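Clear bin for table scraps: lid or no lid?
Edcombe Household Forum > Kitchen > Tidying

pudstead_442
Current state of the table. Tissue and a strawberry wrapper go in the clear bin, crumbs still to do.
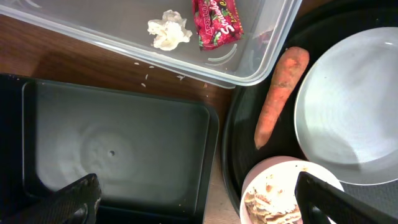

Replies (4)

nwankwo475
No lid. A lid adds a step per item. Wipe the wood last, after both trays are off it.

dry_goods
Disagree on order. Crumbs first, or they end up under the trays.

nwankwo475
Tray rims hold crumbs too. Wipe first and you wipe 2 times.

pudstead_442
Going without the lid. Will brush the rims over the bin, then do the wood.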